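The plates came from Maremmont, where Isabelle Gosselin's aunt had kept a boarding house until December. There had been 161 of them in the inventory. Isabelle got the ones with the wavy rims, and the man who drove them over wanted them signed for before he would unload.

She had no cupboard for them. She had a sink, a brush with a pale blue handle, and a floor the color of pond water that her aunt would have hated.

"You could sell them," her brother said on the phone. "Farías would take the lot."

"Farías would give me ten dollars."

"Ten dollars and no plates. Think about it."

She said she would and put the phone on the windowsill.

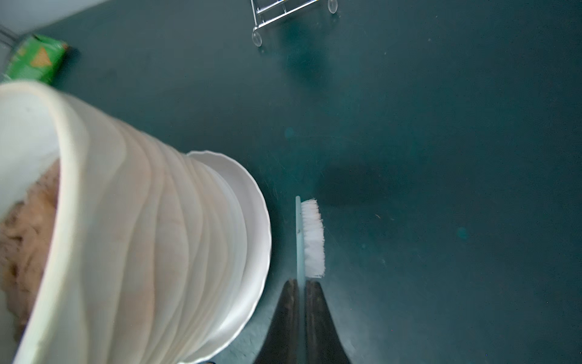 Her aunt had fed people on these. Railroad men mostly, and one summer a whole choir from Jirkmont that ate eggs at every meal and left without paying. The bill was still in the desk, 1,759 in the old money, folded in four. Her aunt used to read it aloud when she was in a bad mood.

Isabelle ran the water until it was warm. The first plate had a gray line in the glaze, and she scrubbed at it for a while before she saw it was a crack. She set that one aside – it would do under a plant.

The phone rang again. She let it ring and reached for the next plate.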